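FOR IMMEDIATE RELEASE
5 January 2019

New podcast goes after the rum-runner who got away with 700 cases of whisky

Hi everyone, Malsha Barua here, and I finally get to tell you about the thing I've been boring my family with at every dinner! My new true crime history series, The Damgate Run, comes out in June on Vokinon, and it follows a smuggler most people outside our stretch of coast have never heard of.

If you grew up in Damgate you probably know a version of the story already. During American Prohibition a small, ugly steamer called the Mridha used to leave our harbour with her papers made out for a long trip south, and then she'd be back at the wharf two nights later with nothing aboard. The captain went by Sorley, or Captain Sorley if you owed him money. One autumn he loaded 700 cases of whisky, went out in fog, and neither the whisky nor the captain was ever accounted for. The Mridha was found at anchor in a cove up the shore with her lamps trimmed and her stove swept out.

I first heard it from my neighbour when I was nine, and in his telling Sorley drowned. My high school history teacher had him running a hotel in Havana. Both of them were completely certain about it, and I've been annoyed ever since.

So for the past three years I've been reading. The main source for the series is the inquiry transcript, all 149 pages of it, typed on paper so thin you can read the next witness through the one you're on. I've also been through over 500 letters between the boat's owners and their buyers, mostly complaints about money (there is a long and very bitter argument about who should pay for rope). A few are in a simple code that swaps whisky for codfish, which works fine until somebody asks for a dozen bottles of cod.

My co-host is Eulalia Villalba, who spent years as a court reporter and is much more patient with documents than I am. She reads the testimony, I do the running around, and we argue in between. We don't agree about what happened to Sorley. I think he had help from the customs shed and I'm prepared to name who. Eulalia thinks the whisky was never on the boat in the first place, and she makes such a good case for it in episode six that I had to go home and redo my notes.

"Everybody at that inquiry was lying about something," Eulalia says. "The fun is working out which of them were lying about the boat and which were lying about where they'd slept."

There are 13 episodes, each a bit under an hour. We've kept the gore out, partly as a favour to my mum and partly as there isn't much in the record. You'll hear about the two brothers who ran the ice house, the telegraph clerk who resigned the morning after, and the schooner crew who told the same story in exactly the same words, right down to the cough. We also walk the old shore road to the cove at low tide, in terrible boots, with the recorder going.

A companion book is on the way from Redach, with maps, a full cast of characters and the letters printed in their original spelling. I'm still finishing the chapter on the trial of the harbourmaster, so please be kind to me until spring.

If your family has papers, photographs or just a good strong theory about the Mridha, I'd love to hear it. We've held back part of the last episode for listener stories, and I'm happy to drive out and have a cup of tea with anybody who'd rather talk than write. Advance copies of episodes one and two are available for reviewers, and both of us are free for interviews by phone or in person.

Media contact: Malsha Barua, The Damgate Run, care of Redach

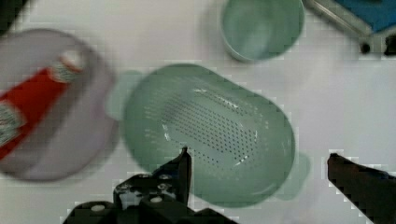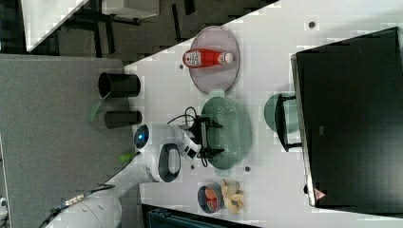
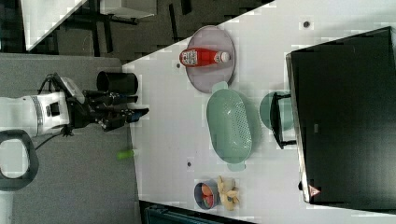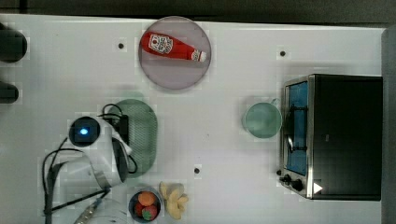
Views of the white tabletop. Photos supplied.

Related releases
- Redach announces spring list of local and maritime history
- Vokinon adds offline listening for longer series
- The Counterfeiter's Daughter: second season now available
- Old Damgate jail opens its cells for evening tours

Comments (3)

shoreroad_pat: My grandfather always said the cases went up the hill by sled and into the church cellar. No proof whatsoever but I'll write to you anyway.

Glen T.: Will it be on anything besides Vokinon? I don't really want another app.

mooseandmarrow: Team Eulalia already. Who sweeps out a stove if they're running for their life?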